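Pay for Junk Pickup by Weight

When my mother moved out of her house in June, I called three haulers and got three prices I could not compare. Marness wanted a flat fee for the job. Stavier charged by how full the truck got. Söderlund sent a man who looked in the garage and named a number. The spread between the lowest and the highest was $864, for the same garage.

I think haulers should charge by weight, and I think cities that license them should make them do it.

Weight is what the hauler pays at the transfer station. The truck rolls over a scale going in and again going out, and the difference is the bill. The customer never sees that slip. What the customer sees is a man standing at the tailgate deciding whether the load is three eighths or a half, and he decides after everything is already on the truck. At that point you are not going to ask for your couch back.

Volume pricing also gives people the wrong idea of what is costly. A mattress fills a lot of truck and weighs very little. A few buckets of old tile take up almost no room and are expensive to dump. Under the usual system the person with the mattress helps pay for the person with the tile.

Charoen Saithong ran two trucks for six years before he sold them to Promitz, and he disagrees with me. He says labor is the real cost, and that carrying a light dresser down from a third floor takes two men the same time as a heavy one. He has a point. I would answer that labor can go on its own line. Charge for the crew by the hour, charge for the load by the pound, and staple the scale slip to the invoice.

He also says customers want one number before the work starts. Some do, and a hauler could still offer a cap. Mine would have been happy to pay up to a stated amount and get a smaller bill on Friday if the load came in light.

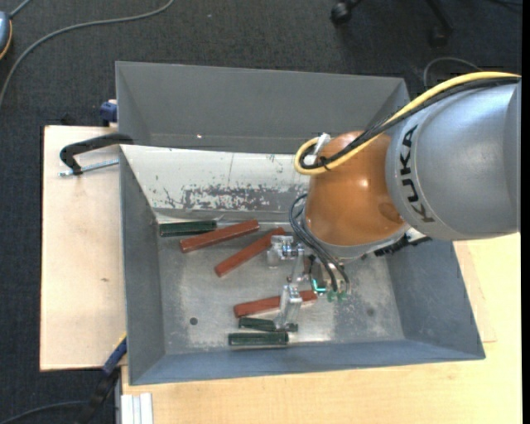

A cap like that would cost an honest company very little, and I would hire the first one in town to print it on an estimate.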